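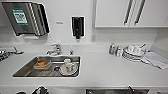 図1 壁付けのペーパータオルディスペンサー(ステンレス製)とソープディスペンサー

公衆衛生学概論 第8回 講義ノート
手指衛生の歴史と設備計画

前回の補足
前回の終わりに、常在菌と通過菌の区別について質問が出ました。常在菌は皮膚の深い層や毛包にすみついている菌で、石けんで洗っても完全には除けません。通過菌は外から付着した菌で、皮膚の表面にあり、流水と石けんで大部分が落ちます。日常の手洗いが目標とするのは通過菌の除去です。手術時の手洗いは常在菌もできるだけ減らすことを目標にするので、手順も薬剤も異なります。この区別は今回の内容でも使います。

1. ゼンメルワイスと産褥熱
手指衛生の歴史は、19世紀半ばのウィーン総合病院の話から始めるのが通例です。同病院には産科が二つあり、第一産科は医師と医学生、第二産科は助産師が担当していました。第一産科では産褥熱による死亡が明らかに多く、妊婦の間でも第一産科に入るのを嫌がる声があったと伝えられています。
イグナーツ・ゼンメルワイスは、混雑の程度、換気、分娩時の姿勢などを順に比較しましたが、どれも差を説明できませんでした。転機になったのは同僚の法医学者コレチカの死です。コレチカは解剖中に指を傷つけ、産褥熱の患者とよく似た病変を示して亡くなりました。ゼンメルワイスは、解剖室で手に付いた「死体の微粒子」が産婦に運ばれていると考え、1847年に塩素化石灰液での手洗いを義務づけました。第一産科の死亡率はその後大きく下がりました。
試験でよく間違える点を挙げておきます。ゼンメルワイスは細菌を発見していません。パスツールやコッホの仕事はこの後です。原因の正体が分からないまま、伝播の経路を断つことで効果を上げた事例として覚えてください。
彼の主張は当時の学界に広くは受け入れられませんでした。理由としては、既存の病因論と合わなかったこと、本人がまとまった著作を出すのが遅れたこと(主著は1861年)、医師自身が感染を運んでいるという含意への反発などが挙げられます。どの要因を重く見るかは研究者によって異なります。

2. リスターから手術室へ
ジョゼフ・リスターはパスツールの研究を知り、石炭酸による創傷の処置を1867年に発表しました。これは防腐法と呼ばれます。その後、器具や布を加熱滅菌する無菌法が広まり、手術用のゴム手袋も19世紀末から使われるようになりました。
防腐法は入った微生物を薬剤で抑える考え方、無菌法は最初から入れない考え方です。講義ではこの二つの語を区別して使います。

3. ナイチンゲールと病院の水まわり
フローレンス・ナイチンゲールの『看護覚え書』には、看護師は日中たびたび手を洗うべきだという記述があります。彼女は瘴気説に近い立場でしたが、換気、排水、清潔な水の確保を重視し、病棟の設計にも意見を述べました。
ここで注目したいのは、手洗いが個人の心がけの問題から建物の問題へ広がった点です。水栓が遠ければ手は洗われません。19世紀後半に都市の上下水道が整備され、蛇口のある洗面設備が病院や学校に入って、初めて頻回の手洗いが現実的になりました。それ以前は水差しと洗面器が普通で、同じ水を複数の人が使うこともありました。

4. 共用タオルの問題
20世紀初めまで、駅や学校の洗面所には共用の布タオルが掛けられていました。結膜炎やトラコーマなど、目の感染症が広がる経路として問題視され、各地で共用タオルを制限する規則が作られました。使い捨ての紙タオルが普及した背景にはこの動きがあります。
日本でもトラコーマは長く学校保健の課題で、手ぬぐいを貸し借りしないという指導が行われました。ハンカチの携帯を確かめる習慣も、この文脈に置くと理解しやすくなります。

5. 手を乾かす方法
濡れた手は乾いた手より微生物を移しやすいことが知られています。したがって乾燥までを手洗いの一部と考えます。主な方法は次のとおりです。

紙タオル
摩擦によって表面に残った菌も一部除かれます。短時間で済み、電源も不要です。補充とごみの処理に手間と費用がかかります。

温風式乾燥機
消耗品が不要です。乾くまでに時間がかかるため、途中でやめて衣服で拭く人が出ます。

高速気流式乾燥機
時間は短くなりますが、水滴の飛散について議論が続いています。実験条件によって結果がかなり違うので、論文を読むときは手に付けた菌の量と測定位置を必ず確認してください。

個人用の布
家庭や学校では現実的な方法です。毎日交換することが前提になります。

6. 設備計画の考え方
手洗い設備は、動線、高さ、手を触れる箇所の数の順に検討します。
動線とは、洗う、すすぐ、拭く、捨てるという一連の動作が後戻りせずに済む並びのことです。石けんは水栓の近く、紙タオルは手を伸ばせば届く位置、ごみ箱はその先に置きます。紙タオルが離れていると床に水が垂れ、転倒の原因になります。
高さは利用者に合わせます。小学校の低学年と成人が同じ設備を使う場合は、踏み台を用意するか、低い水栓を別に設けます。車いす利用者については、洗面台の下に膝が入る空間があるか、石けんと紙タオルに座ったまま手が届くかを確かめます。
手を触れる箇所は少ないほうが望ましいのですが、自動水栓にも注意点があります。使用量が少ない施設では配管に水が滞留しやすく、レジオネラ属菌などの管理が課題になります。定期的に水を流す運用を併せて計画します。
石けんについては、固形、詰め替え式の液体、使い切りパックの液体を比べます。詰め替え式の容器に継ぎ足しを続けると、内部で菌が増えることがあります。使い切ってから容器を洗い、よく乾かして詰めるのが原則です。

7. 遵守率をどう測るか
手指衛生の遵守率は、行うべき場面のうち実際に行われた割合です。測定法には直接観察、消耗品の使用量、センサーによる記録があります。
計算例を示します。Worotano病院の病棟観察記録では、手指衛生を行うべき場面が1,547回でした。このうち実施が確認された回数を分子に置き、100を掛けて百分率にします。分母は人数でも勤務時間でもなく、場面の数です。毎年ここを取り違えた答案があります。
直接観察では、見られていることで行動が変わるホーソン効果が問題になります。使用量による方法は観察者が要りませんが、誰がどの場面で使ったかは分かりません。センサーは長期間の記録に向いていますが、場面の判別には限界があります。一つの方法で済ませず、組み合わせて使うのが実務です。

8. 読書課題
配布資料のDorota Stępień「病棟の洗面台」を読んでください。全29ページです。Wieczorekの診療所で、洗面台の移設前後に職員の動きがどう変わったかを扱っています。著者の図面は略号が多いため、巻末の凡例を先に見ておくと読みやすくなります。
読むときの着眼点
・移設前の配置で、職員はどこで手を洗うのをやめていたか
・著者は遵守率のほかに何を測っているか
・対照とした診療所の選び方に問題はないか

9. 提出課題
身近な施設の手洗い場を一か所選び、平面の略図と所見を提出してください。略図には水栓、石けん、手を乾かす設備、ごみ箱の位置を書き入れます。所見は第6節の三つの観点に沿って書き、改善案を一つ付けます。利用者の顔が写る写真は使わないこと。施設の管理者の許可が必要な場所では、先に許可を取ってください。
提出は11月の最終講義まで、紙で受け付けます。

用語の確認
通過菌:外から皮膚表面に付着した菌
産褥熱:分娩後に生殖器などの感染で起こる発熱性疾患
防腐法:薬剤で創部の微生物を抑える方法
無菌法:微生物を持ち込まないようにする方法
遵守率:行うべき場面に対する実施の割合

次回は飲料水の塩素消毒を扱います。教科書の水系感染症の章を読んでおいてください。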